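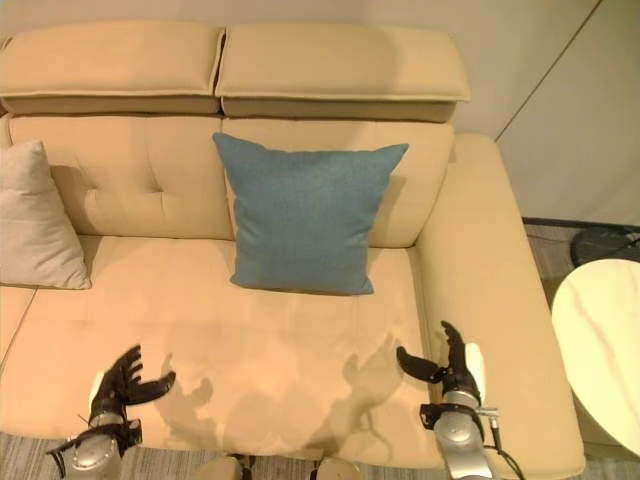
gasser_8
Yuto, don't put any cream on it yet. First a damp cloth, only water, and let it dry until evening. The seams on beige leather keep the dust and the cream makes it into a paste.

Yuto Sasaki
Thank you. I have already bought Birnemix balm, the small tin, for 8 pounds. The man in the shop told me it is suitable for all light leather. The blue pillow is also my worry. Can the colour go into the sofa?

Losura
I disagree with gasser_8. Water alone has never cleaned my headrests, because hair leaves grease there. I use a mild soap, 3 drops in a bowl, and I have done so for 4 years.

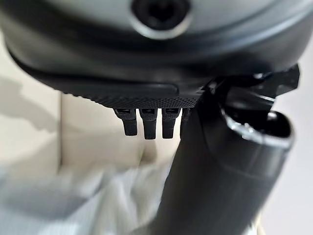 And please try it first at the back, near the floor. As for the pillow, blue fabric can rub off on pale leather, mostly when it is new. I would wash it once by itself.

gasser_8
Soap dries the leather. Mine cracked in November.

Losura
Maybe it was your radiator?

Yuto Sasaki
I will try water on Friday and then soap only on the headrests. The balm can wait. Does anybody know how to get crumbs out of the tufted part?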